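4. Pipe fitting task – first run

Two arms, one rail. Read section 3 before powering up.

1. Clear the rail from end to end.
2. Check both cables have slack at full reach.
3. Load the Bratano pipe task. Speed at 40 per cent, no higher the first time.
4. Start. Hand near the stop button.

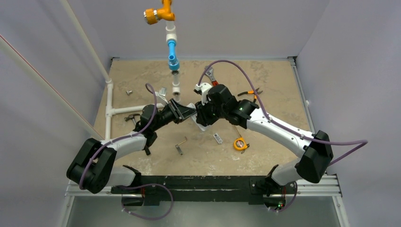

5. If a fitting goes on crooked, pause and back off the right arm first. Dont force it.
6. Log the try, good or bad, and send the log to Tala Darwish at Hindale.

Note: can it do a plumber's job yet? No. Lining up a fitting is still slow and it needs somebody watching. Don't promise customers otherwise. Next update due in January – may help with teh grip.

CAUTION: Keep hands out while the arms are live. Never run it on pipe with water in it.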